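Saranya Rodrigues packt noch, als ich in den Laden komme. Donnerstag, kurz vor Feierabend, 17 Pakete müssen raus. Ihr kleiner Versand für handgemachte Grußkarten, Purba, läuft seit zwei Jahren. »Im Dezember schlaf ich hier fast«, sagt sie.

Gelernt hat sie Buchbinderin. Kleben statt heften, das sei ihr geblieben – »doppelseitig, sauber bis zur Kante, sonst wellt sich das Papier«.

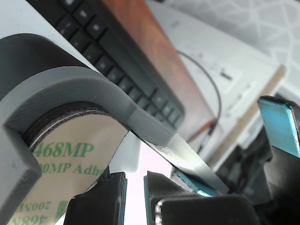 Vom Hobby zum Laden

Angefangen mit 280 Karten für eine Hochzeit. Dann 600. Miete zahlt sie inzwischen davon, Urlaub noch nich. »Frag mich nächstes Jahr nochmal.«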